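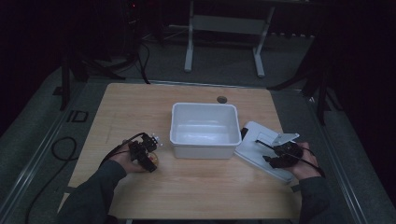

Left gripper slow to open, right one fine

trotetti_bench
Has anyone here had one hand gripper of a pair get lazy? Mine are the wired kind, bought as a set through Rondari in May. The right one snaps open like new. The left one closes fine and then sort of thinks about it on the way back. I blew out the jaws and wiped the pads, no change. Counter says 1,633 cycles on the left, which seems way too early for a spring.

palletmoth
Cable first, always. If it pulls on the housing when you turn your wrist, the connector works loose and you get exactly this. Leave a loop of slack at the wrist and tape it to your sleeve – two minutes, costs nothing.

cureck_cell2
Don't agree. A bad connector gives you dropouts and jumpy readings, and a slow return is mechanical. I'd pull the side cover and look at the jaw pivots. On ours the factory grease had gone to paste by 300 hours.

palletmoth
Depends on the unit! I had a slow one and reseating the plug fixed it. Just saying, try the free thing before you start undoing tiny screws.

trotetti_bench
OK, reseated the plug and added slack. Readings look steadier but it's still slow to open. Going in tonight. What grease?

cureck_cell2
Light plastic-safe stuff, a dab on each pivot. Clean the old gunk off first or you're wasting your time. And re-zero the jaws fully closed before you run anything.

gritandgrease
Please not the spray can. I did that to mine and it crept into the pads, and parts slid out for a week. New pads from Pană were 79 for the pair, and I'm still mad about it.

trotetti_bench
Pivots cleaned and greased, one was really gummy. Opens fast now. Zero is off by a hair on the left so I'll redo that tomorrow morning. Keeping the slack loop too, it's easier on my wrist.

palletmoth
I'll take half credit for that.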